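4.2 Footpath condition and reported walking

Of the two suburbs, Oretia is the older. Footpaths there went in with the original subdivision and have been patched since, mostly by whoever dug them up last (gas, then water, then fibre). Breathnach was laid out later, wider verges, slabs on both sides of nearly every street. We expected residents of Breathnach to walk more. They don't, or not by much, and this section is an attempt to say why.

Survey forms went to 1,320 households across the two suburbs in August. Returned and usable: 395. Low, but in line with our pilot, and the age spread was better than we had feared. Renters are under-represented in both places. No weighting applied here; weighted results are in the appendix and do not change the direction of anything.

Respondents were asked to name the thing that most put them off walking to the shops. Free text, no prompts. Answers were coded by two of us separately and disagreements talked through. The commonest complaint in Oretia was raised edges between slabs, usually put down to tree roots. In Breathnach it was distance, followed by heat and lack of shade, followed by "nothing to walk to" in various wordings, some of them quite rude. Surface barely came up in Breathnach at all. Where it did the writer was nearly always using a walker or pushing a pram.

A word on terms. By joint we mean any seam between slabs, whether sawn, formed or filled. Older council documents use joint, seam and break interchangably and we have not tried to untangle that. Lip means a height difference across a joint. Lips were measured with a straightedge on the walked routes only, so the figures in the next section say nothing about back lanes, laneways behind shops, or the reserve. Junctions where several joints meet were logged as a single point (Figure 2), otherwise the same defect gets counted more than once and corner sites look worse then they are.
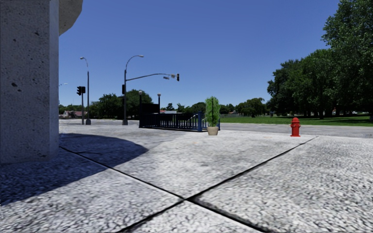

Figure 2. Joints meeting in wide concrete paving, computer rendering.

Asa, reading a draft of this section, objected that logging a junction as one point suits the auditor and not the pedestrian, who has to get over every edge of it, and that a person with a shopping trolley would call it several problems close together. She also thought we leaned too hard on lips and ignored crossfall, which in her view is what wears people out on a long walk home.

We accept the second point outright. Crossfall was not measured. The audit sheet had a column for it, the column was left blank on the first day for want of a level that worked, and after that it seemed better to be consistent. A repeat audit should include it. On the first point we have kept the single-point rule, mainly so the results can be compared with the earlier Bendex audit sheets, which use the same rule. Anyone wanting the other count can rebuild it from the site notes, where each lip at a junction is listed.

Back to the walking question. Self-reported trips on foot were only slightly higher in Breathnach, and the difference goes away once distance to the nearest shop is taken into account. Within Oretia, though, condition does matter. Respondents living on streets in the worst audit band reported fewer trips on foot than those in the best band, at similar distances from the shops. Older respondents account for most of this. Younger adults seem to just walk on the road, and several said so. One wrote that the road was the only flat thing in the street.

Note that we can't rule out the reverse. Streets where people walk may be streets where people ring the council. Complaint records would help here; requested, not yet received at time of writing.

There is also the matter of the verge. Mown grass was mentioned as an alternative surface more often than we had allowed for, with a clear split: fine in summer, useless after rain, and no good at any time for wheels. A 20 mm lip was treated as our upper threshold throughout. Some would set it lower. Rerunning with a stricter cut-off moves a handful of Oretia streets down a band and leaves Breathnach where it was.

4.3 Audit results by street

Results are given by street segment, kerb to kerb, odd-numbered side first. Segments with roadworks on the day were skipped and revisited where possible.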